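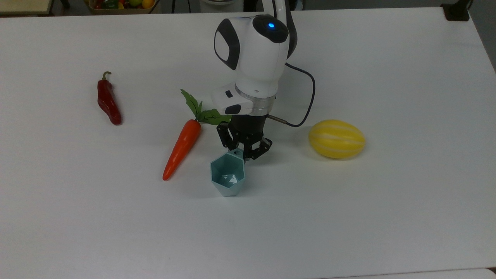
Ticket: arm drops or tilts cup during pick, Fladside cell
Status: open, I am not closing it yet
Updated: December 10, 2025

Reported fault
The teal cup gets picked by the rim and hangs tilted. On some runs it slips out before the place. The pepper, carrot and melon give no trouble. The operator note says "gripper weak, please replace." I doubt it. The same thing was written in May and the replacement gripper did it too.

Entry 1
Raised grip force one step on the Dravar controller, as the Nonen support page recommends. Ran 200 picks of the cup. 19 drops. Before the change it was 29, so somebody will want to call that fixed. It is still 19 drops.

Entry 2
Checked the finger linkages. Pivot screws tight, no play I could feel at either finger. Opened and closed by hand command, both sides move together. Nothing here that says weak gripper.

Entry 3
Looked at the cable loop from the wrist to the gripper connector. Support suggested it was pulling on the gripper at full rotation. Turned the wrist through its whole range and the loop never went tight. Reseated the connector anyway. Another 10 picks, cup still hung at an angle on every one. Leaving the cable as it is.

Entry 4
Pulled the grasp points from the log. They land near the same corner of the rim each time, close to the small hole, and well off the middle of the cup. Picked up there it is going to swing, whatever the force is set to. The Haddad vision plugin reports these as "high confidence," for what that is worth.

Entry 5
Asked Nonen whether the plugin takes the cup's facets for separate edges. Reply was to recalibrate the camera. Recalibrated. Grasp point moved a hair and the tilt is the same.

To do
– Put grip force back to the old value before the next test – two changes at once is how we got here
– Teach a fixed grasp across two opposite flats and run the same 200
– Do not order another gripper until that is done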